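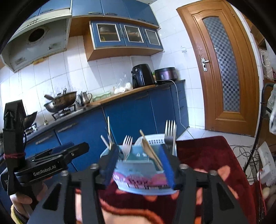
Finger pads for hand-held grippers: soft or firm?

I'm comparing two sets of finger pads for our hand-held grippers before we order for the whole group, and I can't get a clear result. The job is household objects, picked up and put down in a normal kitchen. Flat and boxy things go fine with either set. My trouble is thin-walled plastic, like the light blue cutlery holder with the forks and the wooden spoon standing in it, where the fingers press on both sides and all the weight is in what sticks out of the top. With the soft pads I feel the holder tip toward the heavier side when I lift. With the firm pads it stays upright but sometimes slides down between the fingers. I have done 136 lifts with the soft set and 200 with the firm set, so the numbers are not even. Has anyone tested this properly? And does it matter how high on the holder I grip?

Asked by Wilson Paucar
Tags: grippers, finger pads, hand-held, kitchen tasks

3 answers

Henrike Teuber
Accepted answer

Grip height matters more than the pad, in my experience. If you clamp low on a container with long things standing in it, the center of mass is above your fingers and it wants to rotate around the line between the two pads. A soft pad lets it. Go higher until you are level with the center of mass or a bit over it, then compare the pads again.

Two other things I would fix before you trust your counts:

Load the holder the same way each time. One fork moved from the middle to the side changes the result. I put tape marks inside mine.

Wipe the pads between runs. I did 273 lifts with firm pads last January and most of the slips came late in each session. After cleaning with a damp cloth and letting them dry they went back to normal. I don't know what yours are made of so check that water is OK.

Also stop both sets at the same number. You can cut the firm set to the first 136, but if you did all the soft ones first you got better at it along the way. Switch pads every 20 lifts or so.

Comments (2)

Wilson Paucar: Thanks. I was gripping near the bottom. Moved up and the tipping is much less with the soft pads. Will redo the whole thing with switching.

Kamala Unnithan: Watch the rim if you go too high. Some of these holders bend inward at the top and then you lose the grip when the wall gives.

Bernd Reuter

We went with firm and put a thin rubber layer on top. Cut it from a sheet, glued it on, trimmed with a knife. Holds plastic cups, jars, a soap dispenser. Not tried on a cutlery holder. The glue gave up on one finger after a few weeks and I had to redo it.

If your two grippers are used one in each hand, change the pads on both, otherwise you end up squeezing differently left and right and don't notice.

Comments (1)

Wilson Paucar: What thickness was the rubber?

Henrik Harms

Soft. We have the Girden ones and never had a problem.

Comments (1)

Henrike Teuber: On what objects?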